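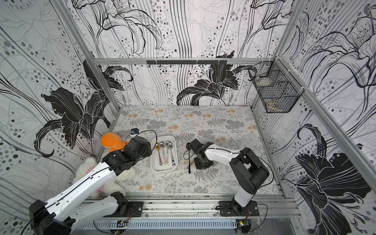

Cutlery drawers, trays and the stuff that ends up in them

Quick ones this week, I've got a load on and the kettle's going.

Spoons first. Tea stains on stainless: bicarb, a few drops of water, rub with your thumb, rinse. Don't bother with the fancy paste. Dry straight away or you get the rainbow marks back.

Drawer tray. Take it out. Yes, all of it. Crumbs live underneath. Warm soapy water, old toothbrush in the corners, stand it on end to drain. White plastic gone yellowish? Leave it in the sun for an arvo, flip it halfway.

Drawer sticking - rub a candle stub along the runners. Works on the old Grimstead units, works on mine.

Printed table covers. Wipe with the pattern facing up, obviously, but roll it for storage, never fold. Fold lines don't come out. If it's alredy creased, hairdryer on low and a tea towel over the top. Biro on a vinyl one: metho on a cotton bud, test a corner first, some inks lift and so does the print.

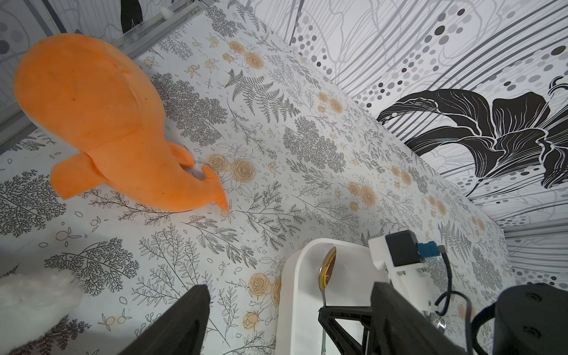

WULTEMNESS, November

Soft toys. Had a few asking after the last page.

Plush with a short velvety pile, like the whale, doesn't love the dryer. Cold gentle wash, inside a pillowcase, knot the end. Check the seams before, not after. Squeeze in a towel, don't wring. Air dry in the shade so the colour stays put. Big ones take 2 days to dry in the middle, sometimes longer, so don't start on a Wednesday night if someone needs it for bed.

Brush the pile up with a soft nailbrush while it's still a bit damp. Specks and lint: sticky tape round your fingers.

Can't be washed? Bag, shake of bicarb, leave 10 hours, vacuum through a stocking.

Humaira Ghumman wrote in re the smell in lunch boxes. Scrunched newspaper, lid on, overnight. Then wash it agian.

Still after a replacement lid for an Ondetti crock, the medium. Leave a note at the shop on Imrie if you've got one spare.

Jar labels next time, and that gluey ring they leave.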